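Kekier gripper kit, basket picking, worth it?

ssemeniuk, 10/17/19
Got the Kekier two finger kit on trial, 15 days left. Shopping basket work. Wrist cam plus side cam, see pics.

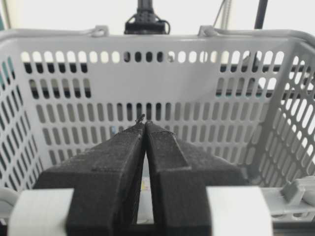
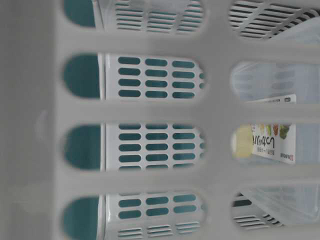
First: fingers at the gray basket. Second: side view thru the slots, labeled pack behind.

f_esteves
Fingers look ok. Side cam is way too close, all blurry gray plastic up front. Move it.

ssemeniuk
its a fixed mount. Support quoted 6 weeks for the long arm

leonilde_L
Disagree w/ Florêncio, label is sharp enough. Id keep it. Jetov kit costs double.

f_esteves
Jetov answers teh phone tho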